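# Bucur is back: the fan-made space pirate comic gets its second book

December 5, 2018
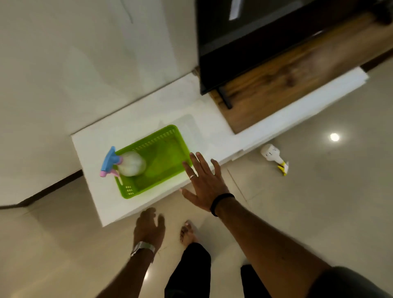
*A spray bottle in a green basket on a white ledge.*

I've been sitting on this news since November and I am so happy I can finally type it: book two of Bucur is out today! It's 124 pages, full colour, and it picks up right where the first one left us, with the good ship Istex drifting and the engine room full of smoke (sorry if you hadn't got that far yet).

For anyone new, I run Zumen, a tiny comics label and a rather noisy blog about superheroes, old sci-fi telly and whatever film I've seen three times that month. Bucur began as a strip on the blog. I drew it for fun, you lot kept asking for more, and last year I put the first book together on my own kitchen table. It sold 2509 copies. I still look at that number and giggle!

The new story takes the crew to Udano, a moon where every house is built inside a dead robot. I've wanted to draw that place since I was a kid glued to Saturday cartoons, and I went a bit mad with it – there's a market chapter that took me most of the summer. There is also a proper villain this time. She has a cape. I regret nothing about the cape.

I've printed 205 signed hardbacks, each with a little sketch inside the cover, and those are only on sale through the Zumen shop. The paperback and the download are there too, and your local comic shop can order the paperback from me if you ask them nicely.

If you write about comics, or do a podcast, or just shout about them to your mates, I'd love to send you a review copy. Drop me a line through the contact page on the blog and tell me whether you'd like paper or digital. Sample pages and cover art are on the press page, free to use with a credit to Zumen.

**Ends**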